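Folding things up small, and the snack problem

I have been putting off the hall cupboard for so long that the door had stopped shutting properly. You know the sort of cupboard. Umbrellas, scarves, shopping bags stuffed inside other shopping bags, a drawer's worth of sweets that I bought "for visitors" and then hid from the visitors. On Thursday I had a free afternoon and a big pot of tea, and I finally got going.

If you've been reading for a while you'll remember the great linen sort-out in April, when I promised that everything made of cloth in this flat would be folded or rolled and nothing would ever be shoved again. Well. It lasted until the first proper rain, and then it was wet brollies over the radiator and everything back in the cupboard in a heap.

My rule this time was to get it all laid out flat before putting a single thing away. I always skip that bit and I always regret it, so out it came, pale blues and creams and that washed-out mint green I seem to buy without noticing. The sweets ended up in among it because I wasn't going to start a separate pile for sweets.
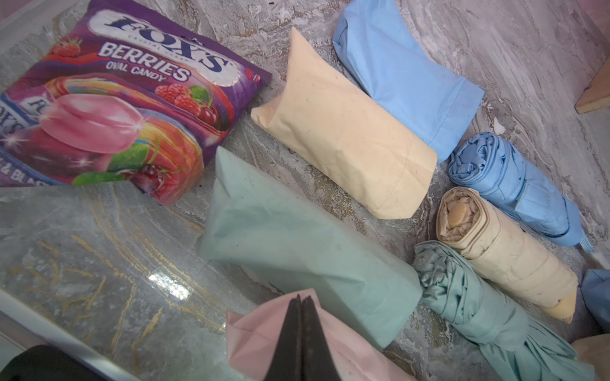
My mum folds everything. She was taught to do it on the ironing board with the flat of her hand and she can still get a tablecloth down to the size of a paperback. I'm a roller, mostly because rolled things stand up on end in a basket and I can see what I've got, but I've come round to thinking that it depends on the thing. Soft, thin stuff rolls beautifully. Anything with a thick hem fights you, and you end up with one fat end and one skinny end and it slowly unwinds itself in the night like something out of a horror film. So now the hemmed things get folded and the rest get rolled, and if a tail of fabric sticks out of the end I leave it sticking out. I have a life to lead!

Umbrellas are a category of their own. I've got the folding kind, because I lose the long ones on buses, and the trick (my neighbour showed me this, and I'm cross I didn't know it at twenty) is to shake out each panel and lay them all over the same way before you start twisting. All clockwise or all anticlockwise, it doesn't matter, so long as you stick to it. Then the little strap goes round and does up the way it was meant to. I used to grab the whole lot in my fist and hope, and then wonder why it was twice as fat as the day I bought it.

The basket I'd ordered for all this is a Trutach one, a long low thing, and I did measure first for once. The cupboard shelf is 36 centimetres deep. The basket fits with a bit to spare, which made me far happier than it should have done.

Right, the food. I'd decided that if the cloth things were having the cupboard, the nibbles had to go somewhere else, and I'd had my eye on using a little shelf for them. Plain pale wood, two levels, nothing fancy. I like a wooden shelf that's been knocked about a bit, and I wouldn't dream of sanding it. Cans on the top, packets underneath, and tins wherever there's a gap, was the plan.

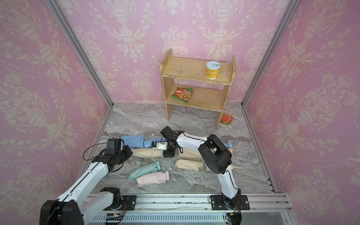 I did look at buying something new. Hindero do a very smart snack rack with wire sides, and I had it in my basket online for a good week, but it was going to be 130 pounds with delivery and I'm afraid I laughed out loud. For noodles! You could fill the whole kitchen with noodles for that.

What I've learned about a small shelf is that flat packets are the awkward customers. A can will stand where you put it, but noodle packets slide, and once there are a few of them they all want to slide together. I've started laying them flat on the lower level with their fronts facing up, so I can see the flavour and don't have to pick up every one and squint. The upper level is for things that stand on their own two feet. If something has a pull-tab it goes up there, where I can grab it on the nights I can't be bothered to hunt for the tin opener.

And I will say a word for pink wallpaper, because I get teased about mine. Urns and tulips and swags of beads, the full works. It makes a can of anything look like it's been invited to a wedding.

That leaves the sweet tins. I adore a sweet tin. I find them almost impossible to throw out, and the pretty ones go on to have long careers holding buttons, plasters, foreign coins, and on one occasion a baby tooth. But a round tin doesn't sit happily on a narrow shelf next to square things, and it does like to roll off if you put it on its edge. For now mine are going on the floor beside it, tucked up close to the wood, until I think of something cleverer.
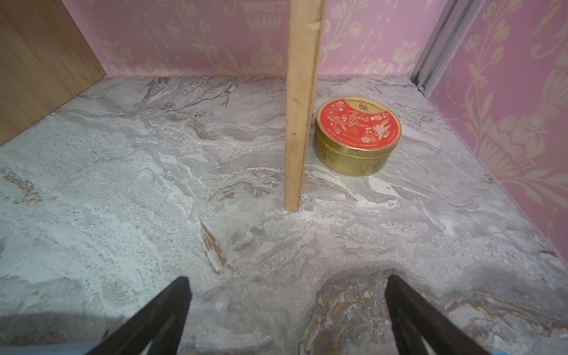
Irena Gajewski wrote to say that round tins should be stacked by size with the biggest at the bottom, and that she puts a circle of kitchen paper between each so the lids don't scratch. She also keeps boiled sweets in theirs and never decants them, because they go sticky in jars. I'd not thought of the paper, Irena, and I'm going to pinch it straight away.

Still to do: the scarves (there are more than I let on), the bag of bags, and the bottom of the cupboard, where I've found a Dolldale catalogue and a single glove. If anyone has a way of storing gloves in pairs that doesn't involve pegs, please leave me a comment. I'm off to put the kettle on again and have one of the berry ones.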